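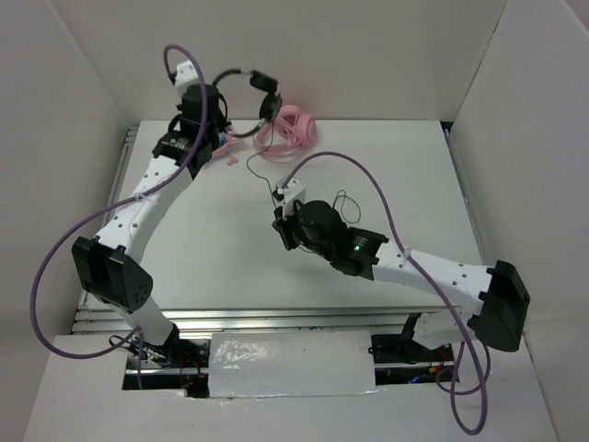

People at Work

I meet Veronika Egger at the back of the Kudbridge returns centre just before eight, and she hands me a tea before I've got my coat off. She has worked here long enough to remember when every pair of headphones that came back was untangled, checked and boxed by hand. Some 300 items come through on a normal October morning, and cables are still what everybody moans about.

"People post them back in a right knot," she says. "My thumbs used to ache by dinner time."

These days she looks after two pairs of robot arms, each pair in its own white-walled box on the bench. They're smaller than I'd imagined! Black joints, white links full of little holes, a purple cable looping over each one. The headphones go on the table between them, black ones and pink ones, thin wires and all, and Veronika keeps an eye on things from her stool.

Was she worried when they arrived? "Course I was. I went home and told Damian I'd be out by Christmas." She wasn't – but her job did change. She sorts what goes in, steps in when a cord gets caught, and writes up anything odd for Cyrill Kaufmann, who runs the floor.

Cyrill is careful about what he promises. "They're slow," he tells me. "Veronika can do a pair while they're still thinking about it. What they don't get is sore hands." Two people from the old bench have moved to repairs, and one left because she didn't fancy the new shifts. He'd have liked to keep her, he says, and he thinks he explained the change badly.

I ask Veronika what she misses. The talking, mostly. Six of them used to sit round one table with the radio on (and argue about the radio), and now she can go an hour without saying a word to anyone.

"I've asked for the stools to be moved closer together," she says. "Cyrill's looking into it."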